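3.2 Placement Setting and Exchange Structure
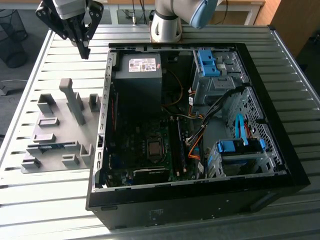 Figure 2. Desktop computer with the side panel removed, showing the power supply, motherboard and cabling.

The exchange placed young adults from two partner towns, Gorklow and Clusby, in mixed teams that lived and worked together in each town in turn. Each participant was paired with a counterpart from the other town for the full length of the placement, and both members of a pair lodged with the same host household. The pairing rule was set by the Pallside Youth Exchange, which managed the program in both locations, and was kept in place even where participants asked to change partners during the first weeks.

Work placements were arranged with local bodies that had agreed in advance to accept a pair for 3 days a week. These included a repair and reuse workshop, a public library, two primary schools and a day center for older residents. One further day each week was reserved for group learning. On that day the whole team met to discuss a development topic chosen by two pairs, who also led the session. Topics in the first phase included access to clean water, school fees, migration for seasonal work and the disposal of household goods. The remaining weekday was left for community events, which varied a good deal between the two towns.

Records kept by the program show that 110 people applied and that 82 completed both phases. Those who withdrew did so mainly between the phases, when participants returned home for a short break before travel. Family duties and offers of paid work were the reasons most often given. Withdrawal left several participants without a counterpart, and these were joined to existing pairs to form groups of three. Such groups are treated as pairs in the analysis that follows, except in Section 4.3, where living arrangements are considered separately.

Data were drawn from three sources: written reflections completed at the end of each phase, interviews with host households, and the session notes kept by the team supervisors. Roughly 400 pages of reflections were collected. Reflections written in a language other than English were translated by staff of the exchange and checked by Efthymia Raptis, who had no role in supervising the teams. Coding followed the scheme set out by Kälin for the study of short-term volunteer service, with one change. Kälin treats host families as part of the wider community, while the present study codes them as a distinct group, as participants wrote about them far more often than about neighbors or local officials.

Consent forms were signed by all participants and by one adult in each host household. The final set of records was closed on March 18, 2021, and reflections received after that date were not coded. Names of participants and households have been removed throughout. The names of the two towns are retained with the agreement of both local councils.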